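Robot arms start sorting work at Sosetti lost property depot

27th May

The first robot arms have begun work at the Sosetti depot, where items left behind on buses and trains are sorted before they are returned to their owners. The company says that no jobs will be lost, but the eight people who work at the sorting benches will have different duties from September.

Sosetti handles lost property for several transport operators. Until this year every item was taken from the sacks by hand, looked at, described in the computer and put in a numbered tray. Small items are the largest part of this work and also the part that staff like the least. Keys, chains, straps, dishes from lunch bags and single earrings arrive mixed together, and a person on the benches may handle them for a whole shift.

The new station was supplied by Sinel, a small automation firm. It uses arms with narrow gripping fingers over a table, and it was installed behind partition walls at the back of the sorting hall. Staff have named it Samir, after a former colleague who was known for his patience with difficult knots. The colleague was asked for permission and he agreed.

Jin-sol Myung, who manages the depot, said the company had looked first at keys, as they cause the most complaints from the public.

"People ring us and say, my keys have a red tag, do you have them?" she said. "We have many keys with a red tag. If the description is poor, we can't help this person, even when the keys are here in the building. So the question for us was how to describe them better, and the person at the bench at four in the afternoon is tired."

At the station, the arms separate the items and lift them one at a time so that a record can be made. The operator sits at a desk nearby with a screen. When the system is not certain what it is holding, it waits, and the operator types a description or tells it to put the item down and try again. 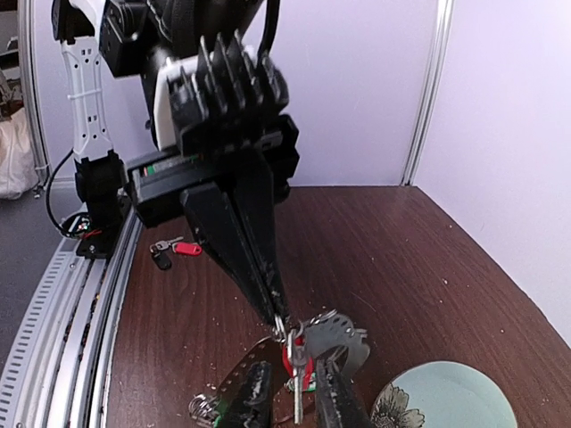

In the first weeks the system asked for help very often. Walid Qudah, who has worked on the benches for 15 years and is now one of the operators, said he was answering a request every minute on some mornings.

"It was slower than me, much slower," he said. "I was thinking, I could finish this sack and go home. But they told us it would be like this in the beginning, and now I have time to write something useful for each item. Before, I wrote 'keys, three' and took the next one."

He said flat things are still a problem. A coin or a thin card lying on the table is hard for the fingers to get under, and staff take these out before the sack is emptied. Items that are hooked together are also difficult. If two key rings come up as one, the record may show them as one lost item, and the operator must notice it and correct it.

Sinel has agreed to send a technician for seven more visits before the end of the trial. On the last visit the hold force of the fingers was reduced, after a plastic tag was found with a crack in it. It isn't known if the crack was there already when the item came in. The company decided to treat it as damage caused at the depot and has paid the owner for a replacement.

The change has not been easy for everybody. At a staff meeting before the trial, several workers asked what would happen to people who did not want to work with a screen. They also asked if the records of the station would be used to measure how fast each operator answers. Ms Myung told the meeting that response times would be kept only as a total for the whole depot, and this has now been put in writing.

Two of the bench workers have chosen to move to the counter, where owners come to collect their belongings. Counter opening hours will be longer as a result. Four will be trained as operators and will take turns at the station, with no more than two hours at the screen before a change of task. The remaining two will continue to sort by hand. They will handle bags, clothing, phones and everything that contains a name or an address, which for privacy reasons will not go to the arms.

Pay was also discussed. Operators will receive the same hourly rate as before during the trial – a point that some staff are not satisfied with, as they say the job now asks for more skill. Mr Qudah is among them.

"We are teaching it," he said. "When I correct the description, it is learning from my correction. I think this is a different job from sorting, and it should have a different name and a different rate. I have said this to the manager and she has listened, but there is no answer yet."

Ms Myung confirmed that the rate would be reviewed in September, when the trial ends and the company decides whether to order a second station.

There are some benefits that the staff agree on. The old benches were too low for taller workers, and complaints of neck and wrist pain were common. Fewer hand injuries are also expected, although broken glass and open blades must still be removed by a person wearing gloves before anything is put on the table. The noise in the hall has changed too. Some workers say the motors are quieter than the old sorting trays, which were metal, while others find the sound tiring and have asked for the partition to be made higher.

For the public, the main difference will be in the search form on the company's website. Owners will be able to give the colour and shape of a tag or a key ring, and this will be compared with the records from the station. The collection fee will not change. Items are kept for 31 days, as before, and then given to charity or recycled. Keys that are not claimed are never given away but melted down.

A second site, at Galell, is watching the trial but has made no decision. Staff from Galell visited the depot this month and spent a morning with the operators. According to Mr Qudah, most of their questions were about breaks and shift times, and only a few were about the machine.

Owners who have lost an item are asked to fill in the form before they come to the counter. Those who cannot use the website can still telephone the depot, where a member of staff will fill it in for them.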